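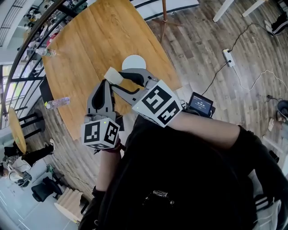
Chapter 3
The Hand-Held Gripper

In Chapter 2 you built a base and a single driven joint, and you learned how to keep both from shaking themselves loose. This chapter moves to the other end of the arm. You will build a gripper with two fingers, but you will not bolt it to an arm yet. You will hold it in your own hand and use it to pick things up from a table.

Many builders want to skip this step. A gripper on a motorized arm looks like progress, and a gripper in the hand looks like a kitchen tool. But when a pick fails on an arm, the fault could be in the fingers, the joint, the wiring or the code. When it fails in your hand, you have far fewer places to look. You can also feel a block start to slip before you see it.

The main build follows one made by Han-gyeol Yeom and Aqeel Tanoli in the shared workshop at Lukelbridge. They began it in November as a rainy-weather job and ended up using it for most of the winter. Their first version had straight fingers with bare faces. It held a pencil well and a block badly. The second version used curved fingers with a black pad on the inner side of each, and that is the version you will make. The drawings are in Section 3.2.

Parts of the gripper

A gripper of this kind has fingers, pads, a handle and some way of closing. The fingers set the reach. The pads do the holding. The handle needs to sit low in the palm, and a wrist strap is worth adding for longer sessions. Tanoli left the strap off at first and dropped the whole thing on the floor, which cost him a finger and an evening.

To this we will add two marker cubes. A marker cube is a white cube with a bold black square pattern on each face that a camera needs to read. Software finds the pattern in a camera picture and works out where the cube is and which way it is turned. Use a different pattern for every face. Yeom once printed the same sheet twice, and the software put the gripper on the wrong side of the table.

Place the cubes where your hand and sleeve will not cover them. One low, near the handle, and one higher, beside a finger, is a good layout. The cubes must not move against the gripper once they are fixed. If one gets knocked, measure its position again before you do any more work.

A small screen is also useful. Ours shows a timer that reads all zeros until a run begins. Mount it to the side, where you can glance at it without turning your wrist.

Your work area

You need a table, floor space to walk around it, and a power strip. Run the cables where you will not step on them, and tape down any that cross your path. Daylight from large windows is pleasant but it changes through the day, and glare can wash out a marker. The Lukelbridge pair lost 20 runs out of 84 one afternoon and later found that most of the bad ones came after 3 p.m.

For a first object, use a small block in a plain, light color. Save bottles, plates and anything soft for Section 3.6.

Before you start

You should have finished the exercises at the end of Chapter 2 and have your calipers and hex keys at hand. Print the marker sheets at full size, with page scaling turned off, and check one square with the calipers before cutting anything out.

3.1 Choosing a finger shape

Start with the object and work back to the finger. Measure the block across its widest side and write the number down. The gap between the open pads has to be wider than this, with enough to spare that you can come in at a slight angle.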